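이번 장에서는 상자를 열고 나서 첫 놀이를 시작하기까지, 그리고 놀이가 끝난 뒤 작은 딸기 하나까지 제자리로 돌려보내기까지를 다룹니다. Andale 과일 놀이 꾸러미에서 제가 제일 좋아하는 부분이에요! 조각 목록과 교체 주문 방법은 16쪽에 있습니다.

## 3. 테이블에 펼치고 다시 담기

### 3.1 시작하기 전에

꾸러미는 크게 통, 큰 조각, 작은 조각으로 나뉩니다. 통은 투명한 플라스틱이고 네모납니다. 큰 조각에는 공, 둥근 과일, 달걀 모양 조각이 들어가고, 작은 조각은 대부분 딸기입니다. 딸기는 정말 작아요. 손바닥에 한 줌 올려놓으면 귀엽기 그지없는데, 소파 밑으로 들어가면 다음 대청소 때까지 못 만납니다.

> **주의** 3세 미만의 아이가 있는 자리에서는 딸기와 그 밖의 작은 조각을 꺼내지 마십시오. 동생이 같이 노는 날에는 큰 조각만 쓰고, 작은 조각은 뚜껑이 닫히는 다른 용기에 넣어 아이 손이 닿지 않는 곳에 두십시오.

> **주의** 모두 장난감입니다. 진짜 과일과 한 그릇에 섞어 담지 마십시오. 특히 간식 시간 직전에는 테이블 위의 조각을 모두 치운 다음 음식을 올리십시오.

따로 준비할 물건은 얼마 없습니다. 평평한 테이블, 접어 둘 수 있는 천 한 장, 그리고 원한다면 작은 화분 하나. 천은 집에 있는 행주나 낡은 수건이면 충분하고, 무늬가 없는 쪽이 딸기를 찾기에 훨씬 편합니다. 화분은 없어도 되지만 저는 꼭 권해요. 과일 옆에 초록 잎이 있으면 테이블이 갑자기 밭이 되거든요!

### 3.2 자리 고르기

1. 흔들리지 않는 테이블을 고릅니다. 한쪽 모서리를 손바닥으로 눌러 보고, 덜컹거리면 다리 밑에 종이를 접어 끼웁니다.
2. 상판의 물기와 부스러기를 닦아 냅니다. 마른 천으로 한 번 더 훔치면 공이 훨씬 곧게 굴러갑니다.
3. 공을 가운데에 살며시 올려놓고 손을 뗍니다. 공이 혼자 굴러가면 테이블이 기운 것이니 자리를 옮기거나 다리를 맞춥니다.
4. 바닥을 살핍니다. 딸기가 굴러 들어갈 만한 틈이나 가구 밑이 있으면 수건을 돌돌 말아 막아 둡니다.
5. 의자는 아이 발이 바닥이나 발판에 닿는 것으로 맞춥니다. 서서 노는 아이라면 의자를 아예 빼 두는 편이 편합니다.

**참고** 상판 색은 생각보다 중요합니다. 붉은 식탁보 위에서는 딸기가 감쪽같이 사라져요. 밝은 나무색 상판이 제일 좋고, 어두운 테이블밖에 없다면 옅은 색 종이를 한 장 깔아도 됩니다.

**참고** Ostetum 놀이방에서는 콘크리트 바닥 위에 테이블을 놓고 씁니다. 떨어진 조각이 또르르 구르는 소리가 나서 어디로 갔는지 금방 알 수 있다고 해요. 카펫 위에서는 그 소리가 전혀 나지 않으니 놀이가 끝난 뒤 손바닥으로 카펫을 훑어 주세요.

### 3.3 통과 화분, 천 놓기

자리가 정해졌으면 움직이지 않을 물건부터 놓습니다. 이 순서를 바꾸면 통을 옮길 때마다 딸기가 밀려 떨어지니 꼭 통이 먼저입니다.

1. 통을 테이블 가운데에 놓습니다. 어느 쪽에 서 있는 아이든 팔을 쭉 뻗지 않고 손이 닿아야 합니다.
2. 통 안을 들여다보고 지난번에 남은 조각이 있는지 확인합니다. 남아 있으면 그대로 두어도 괜찮습니다. 미리 몇 조각 들어 있는 통을 보면 아이들이 훨씬 빨리 시작하더라고요.
3. 화분을 테이블 안쪽, 아이와 먼 쪽 가운데에 놓습니다. 키가 낮고 잘 넘어지지 않는 것이 좋습니다.
4. 천을 접어서 아이와 가까운 쪽에 놓습니다. 네모나게, 납작하게 접습니다.

다육식물을 쓰실 분께 몇 가지만 더 적을게요. 물은 놀이 전날까지만 줍니다. 갓 물을 준 화분은 넘어졌을 때 진흙이 되어 쏟아지고, 그 진흙이 딸기 틈에 끼면 칫솔로도 한참을 문질러야 합니다. 잎을 만지고 싶어 하는 아이에게는 손가락 끝으로 살짝 쓰다듬는 방법을 먼저 보여 주세요. 가시가 있는 식물이나 잎을 꺾었을 때 하얀 즙이 나오는 식물은 쓰지 마십시오.

천은 쓸모가 많습니다. 손을 닦아도 되고, 펼쳐서 소풍 돗자리로 삼아도 되고, 딸기를 덮어 숨겨도 돼요. 처음에는 접어 둔 채로 시작하세요. 펼칠지 말지는 아이가 정하게 두는 것이 제일 재미있습니다. 저희 집에서는 그 천이 딸기 이불이 된 적도 있어요!

### 3.4 과일 펼치기

드디어 펼칠 차례입니다. 와르르 쏟는 소리가 얼마나 신나는지 저도 잘 알지만, 이 부분만은 조금 천천히 해 주세요.

1. 큰 조각부터 꺼냅니다. 공은 테이블 가장자리에서 한 뼘 안쪽에 놓습니다.
2. 둥근 과일과 달걀 모양 조각을 통 근처에 놓습니다. 줄을 맞출 필요는 없습니다.
3. 막대 모양 조각은 눕혀 놓습니다. 공이 자꾸 구를 때 그 옆에 대어 두면 훌륭한 받침이 됩니다.
4. 딸기를 한 줌 쥐고 손을 상판 가까이 낮춘 다음 손가락을 조금씩 벌려 흘려 놓습니다. 높은 곳에서 떨어뜨리면 통통 튀어 바닥까지 갑니다.
5. 뭉친 딸기를 손끝으로 흩어 놓습니다. 화분 옆에도 두고, 통 바로 옆에도 두고, 천 가까이에도 둡니다.
6. 한 걸음 물러나 아이 눈높이로 몸을 낮추고 살펴봅니다. 화분이나 통에 가려 보이지 않는 딸기가 조금은 있어야 찾는 맛이 납니다.

꼭지가 달린 딸기와 달리지 않은 딸기는 섞어서 펼쳐 주세요. 초록 꼭지를 먼저 찾아내는 아이가 있는가 하면, 빨간색만 좇느라 꼭지 쪽은 쳐다보지도 않는 아이가 있습니다. 어느 쪽이든 보고 있으면 시간 가는 줄 몰라요. 색이 비슷한 공과 과일을 가까이 붙여 놓는 것도 좋은 방법입니다. 복숭아빛 공과 주황색 공을 나란히 두면 어떤 아이는 둘 다 귤이라고 하고, 어떤 아이는 하나만 살구라고 우깁니다. 우기게 두세요!

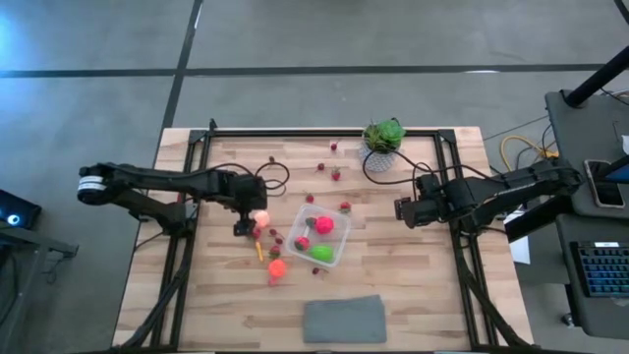 펼쳐 놓은 모양이 마음에 들지 않아도 다시 모아서 고치지 마세요. 예쁘게 늘어놓은 테이블은 어른 마음에만 들 때가 많고, 아이들은 어질러진 쪽에서 훨씬 오래 놉니다. 딸기가 한쪽으로 몰렸다면 몇 알만 손끝으로 밀어 반대편에 보내면 되고, 나머지는 노는 동안 저절로 흩어집니다.

### 3.5 담기 놀이

기본 놀이는 테이블 위에 흩어진 것을 통 안에 담는 것입니다. 규칙이 이렇게 단순한데도 날마다 다른 놀이가 되니 신기해요.

1. 아이에게 무엇부터 담고 싶은지 묻습니다. 대답을 기다리되 고르지 못하면 가장 큰 조각을 건넵니다.
2. 첫 조각은 통 위로 가져가 낮은 높이에서 놓게 합니다. 바닥에 닿는 소리를 같이 듣습니다.
3. 큰 조각이 몇 개 들어가면 딸기로 넘어갑니다. 엄지와 검지로 집게 합니다.
4. 통 밖으로 튕겨 나온 조각은 그 자리에서 다시 집습니다. 바닥에 떨어진 조각은 놀이가 끝난 뒤 어른이 줍습니다.
5. 다 담았으면 통 옆면으로 안을 구경합니다. 투명한 벽에 붙은 딸기를 밖에서 손가락으로 가리키며 이름을 지어 줍니다.

**둘이서 할 때** 2명이 마주 앉아 통을 사이에 두고 번갈아 담습니다. 한 명은 공처럼 구르는 것만, 다른 한 명은 나머지만 맡아도 좋습니다. 달걀 모양 조각을 두고는 반드시 다툼이 생기는데(구르기는 구르니까요), 시작하기 전에 누구 몫인지 정해 두면 편합니다.

**조금 어렵게** 손 대신 국자나 집게를 쓰게 해 보세요. 부엌에서 쓰는 끝이 뭉툭한 것이면 됩니다. 공은 미끄러져 달아나고 딸기는 숟가락에서 톡 떨어지고, 그러다 한 번 쏙 들어가면 다들 환호성을 질러요. 힘 조절이 서툰 아이에게는 공보다 막대 모양 조각을 먼저 권합니다. 납작하게 누워 있어서 집기가 한결 수월합니다.

**조금 쉽게** 화분과 천을 치우고 큰 조각만 남깁니다. 통은 아이 바로 앞으로 당겨 놓습니다. 담는 것보다 꺼내는 것을 더 좋아하는 아이도 많으니 그럴 때는 거꾸로 가득 찬 통에서 시작하세요.

**말놀이로** 담을 때마다 한마디씩 붙입니다. "분홍 공이 이사 갑니다", "딸기는 막차를 탔습니다" 같은 말이면 됩니다. Fisedthorpe에서 이 안내서 초안을 읽어 준 가족은 통을 기차라고 불렀고, 그 뒤로 화분은 쭉 종점 역 노릇을 하고 있답니다.

> **주의** 조각을 던지지 않게 하십시오. 공은 가벼워 보여도 화분을 넘어뜨릴 수 있습니다. 도구를 쓰는 놀이에서는 끝이 뾰족한 집게를 쓰지 마십시오.

### 3.6 정리하기

담기 놀이를 끝까지 했다면 정리는 벌써 절반이 끝나 있습니다. 이래서 제가 이 꾸러미를 좋아해요! 남은 절반은 아래 순서로 합니다.

1. 테이블에 남은 큰 조각을 통에 넣습니다.
2. 천을 집어 올리기 전에 손바닥으로 위를 눌러 봅니다. 밑에 딸기가 들어가 있으면 오톨도톨 만져집니다.
3. 천을 통 위에서 한 번 텁니다.
4. 화분을 들어 밑과 뒤를 봅니다. 잎 사이도 들여다보세요. 로제트 모양 다육식물은 딸기 한 알을 놀랄 만큼 감쪽같이 품고 있습니다.
5. 바닥을 봅니다. 허리를 굽히지 말고 무릎을 꿇고 옆에서 비스듬히 보면 작은 조각이 훨씬 잘 보입니다.
6. 통을 가볍게 좌우로 흔들어 조각을 고르게 만듭니다. 큰 것이 위로 올라오고 딸기는 아래로 내려갑니다.
7. 조각 목록과 맞추어 봅니다. 모자라는 것이 있으면 목록 옆 빈칸에 적어 둡니다.

Mahawong 장난감 대여소에서 빌려 쓰시는 분은 마지막 단계를 반납하는 날 한 번 더 해 주세요. 대여용 꾸러미에는 종이 목록이 한 장 더 들어 있습니다. 모자란 조각이 있으면 그 종이에 표시해서 통과 함께 내시면 됩니다.

**참고** 정리를 싫어하는 아이에게는 마지막 딸기를 고르는 권리를 줘 보세요. 테이블에 남길 딸기를 하나 정하고, 나머지가 다 들어간 다음에 아이가 직접 넣습니다. 하나 남은 딸기 앞에서는 다들 아주 진지해집니다.

### 3.7 닦기와 보관

조각은 미지근한 물에 주방 세제를 조금 풀어 씻습니다. 체에 딸기를 모아 넣고 물속에서 살살 흔들면 한꺼번에 씻을 수 있습니다. 식기세척기에는 넣지 마십시오. 꼭지 달린 딸기는 꼭지 안쪽에 물이 고이기 쉬우니 거꾸로 세워 말립니다. 마른 수건 위에 쭉 늘어놓으면 되는데, 그 모습이 또 얼마나 예쁜지 씻는 날이 은근히 기다려질 정도예요.

통은 부드러운 천으로 닦습니다. 거친 수세미로 문지르면 벽이 뿌옇게 되고, 안이 들여다보이지 않으면 재미가 뚝 떨어집니다. 스티커를 붙이고 싶다면 짧은 쪽 벽에만 붙여 주세요.

- 조각이 완전히 마른 뒤에 담습니다.
- 햇볕이 바로 드는 창가와 난방기 옆은 피합니다.
- 통 위에 무거운 물건을 쌓지 않습니다.
- 화분은 통과 따로 둡니다. 흙 부스러기가 들어가면 처음부터 다시 씻어야 합니다.
- 천은 빨아서 통 밑에 접어 두면 다음에 찾기 쉽습니다.

### 3.8 잘 안될 때

**공이 자꾸 떨어집니다.** 테이블 수평을 다시 봅니다. 그래도 구르면 접은 천의 가장자리에 공을 기대어 놓습니다.

**딸기가 집히지 않습니다.** 손에 물기나 로션이 남아 있지 않은지 봅니다. 손톱으로 긁어 올리려는 아이에게는 딸기 옆면을 양쪽에서 쥐는 모습을 보여 줍니다.

**통이 밀립니다.** 통 밑에 젖은 행주를 얇게 깔거나 큰 조각을 먼저 몇 개 넣어 무게를 줍니다.

**금방 싫증을 냅니다.** 조각을 절반만 꺼내 보세요. 나머지는 다음 날 꺼내면 새 장난감처럼 반가워합니다. 화분 자리를 옮기는 것만으로 놀이가 다시 시작되는 날도 있습니다.

**조각에 금이 갔습니다.** 바로 빼내고 쓰지 않습니다. 접착제로 붙이지 마십시오. 교체 조각은 3개까지 한 번에 주문할 수 있으며, 주문서는 조각 목록과 같은 쪽에 있습니다.

**딸기가 끝내 나오지 않습니다.** 바짓단, 소매, 의자 방석 틈, 청소기 먼지통 순서로 찾아봅니다. 저는 장화 속에서도 찾은 적이 있어요. 그래도 없으면 목록에 적고 남은 것으로 계속 노시면 됩니다.

글: Gudrun Åberg
마지막 수정: 12월 21일 토요일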